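Lists > Gristura Small Storage > Message

Date: Thu 12 May
Subject: Re: Drawers, knobs and other disappointments

On 2 May, a list member wrote:
> I have 30 of these little white drawers and can't get a grip on
> one of them. Zetville want more for a knob than for the unit.
> What are people using?

Cable glands. Ours has a white one and a black one, and I can live with the mismatch. The drawer pulls right out, which makes it easier to wipe, or to drop.
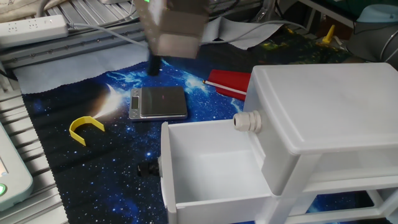 Kakisow sell glands in bags of 50, so you will have 2 knobs and a new storage problem. As for sorting the contents, I've given up on labels. Blocks go together because they are blocks.
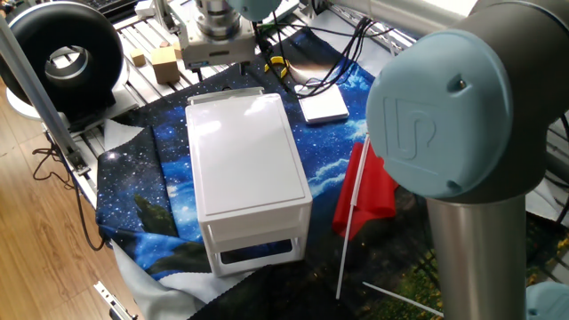

Small wooden blocks, still to be found a drawer.

The kitchen scale beats me. It's too good to hide and too flat to look as if it's been put away, so it lives on the starry mat with the flag. 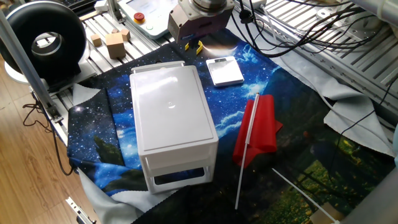 Sjöberg disagrees: scales belong in the bottom drawer, flags in a jar, and anything not used by June should go.

By that rule I'd lose the yellow U-shaped bit, and I'm fond of it.
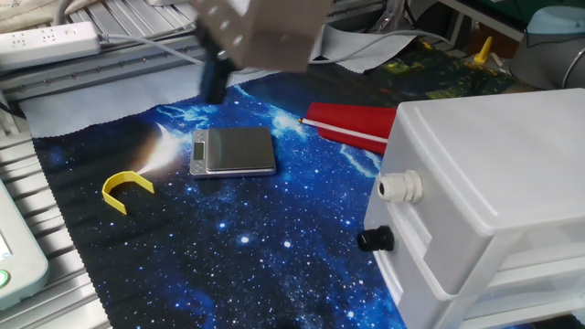

I would still fit the knobs before filling anything. I did mine the other way about and was finding washers under the fridge for a week.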